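Teaching the Ullska arm to pick up a cloth, part 3: setting your safe height

Right, gripper's on and the air line's in, so let's get it moving! I start with the arm well above the table and drop the speed to 12 per cent (Clurano, my control script, defaults to 80, far too lively for a shared workshop). Scrunch your cloth up on a tray.

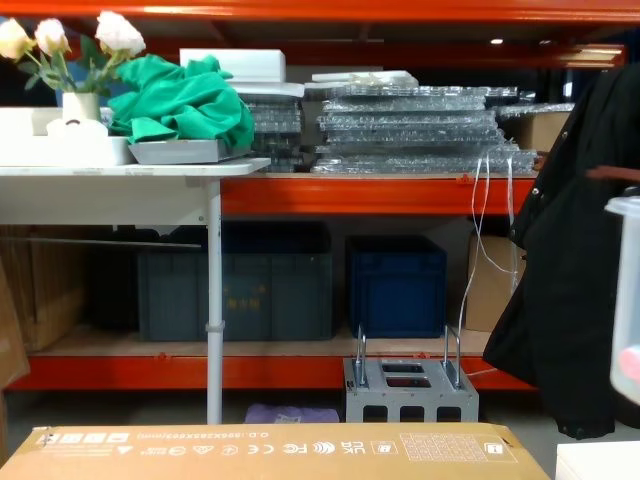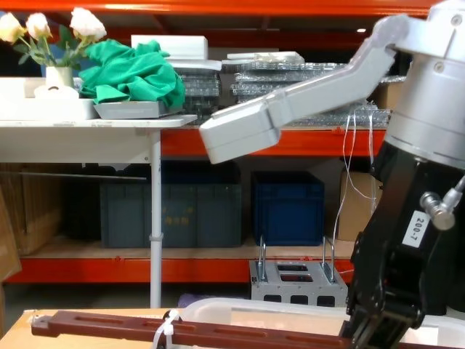
Now jog down slowly, stop 120 mm over the cloth and save that as "hover". Every pick starts and ends there. If it judders, go back to part 2 and check your payload setting.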